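November 28, 2019

Thanksgiving, and the building's heat is on its holiday schedule. I told my sister I'd be at the table by four. I also told the planner it would never again produce a path through its own neighbor, so we're both making promises.

The trouble all week has been the two-arm handoff. Each arm plans beautifully by itself. Put them together and Treloar (my scheduler, named in October when I still liked it) treats the other arm as a statue, right up to the moment the statue moves. Today I finally gave both arms one shared clock and made the collision check run on the pair. The log from the old version shows 486 replans in a single run, which I would call dithering in a person.

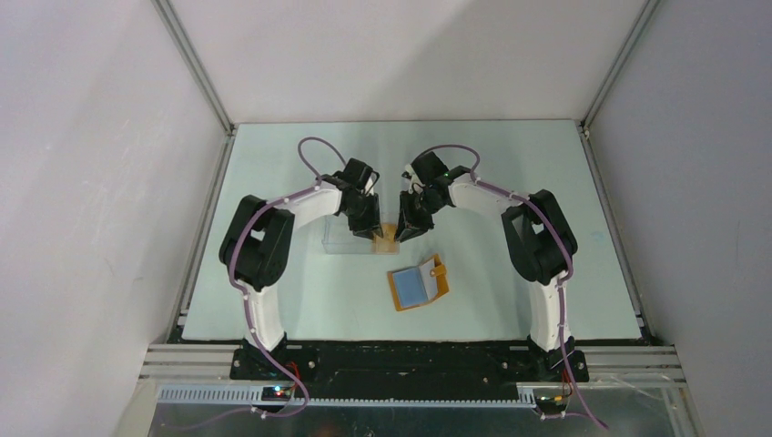 Left and right, getting closer than I'd like. Orange booklet staying out of it.

With the new check on, the minimum gap got stuck at 65 millimeters, which is very polite and no use for passing anything. I spent an hour blaming the solver. Then I found the padding I'd put around the gripper models back when I was scared of them, added once in the model file and once more in the config. Took one out. Fourteen runs after that, no contact, and 19 replans in the worst of them.

Perception is still a mess. The clear container barely exists as far as the depth map is concerned, so I've typed its position in by hand and left a comment promising to fix it. There is an older comment just above it promising the same thing. Siiri Ikonen wrote that one before she moved over to Sarcombe, and I'm starting to understand her tone.

Left at ten past four. Brought the pie. Explained time parameterization to my uncle, who asked if it could do dishes.

Tomorrow: put the handoff pose in the config, rerun with the speed limit up a notch, apologize to my sister again.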